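1 min read

Catinca Ursu has a new record out in May. Eight songs, and seven of them are about parking.

The eighth is called "Sturnthorpe" and it's about leaving Sturnthorpe. It's six minutes long — you can tell she had trouble with the parking.
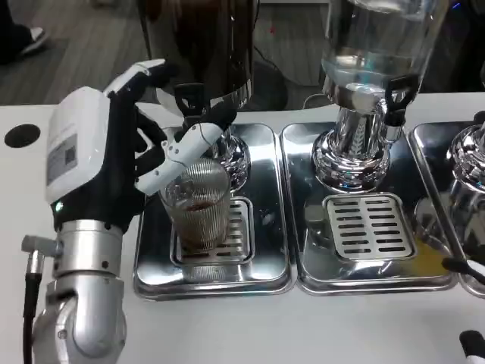
Tudor Cozma plays fiddle on most of it, the way other people clear their throats.

We saw them try it out at the Dristmont. 34 people in a room for 206, and the loudest one was selling the shirts.

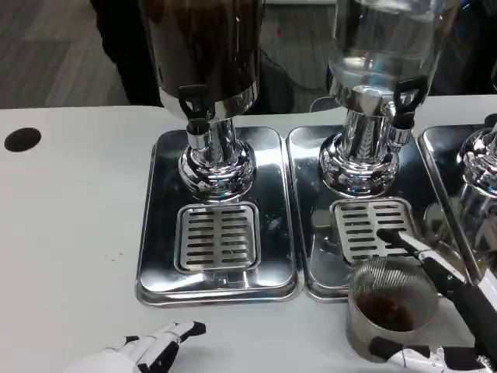

She did "Permit Zone" twice because Costel Iordache asked. He's her bass player. He wanted another go at it.

Second one was better. I bought a shirt.

We use cookies to improve your visit. Accept
Back to top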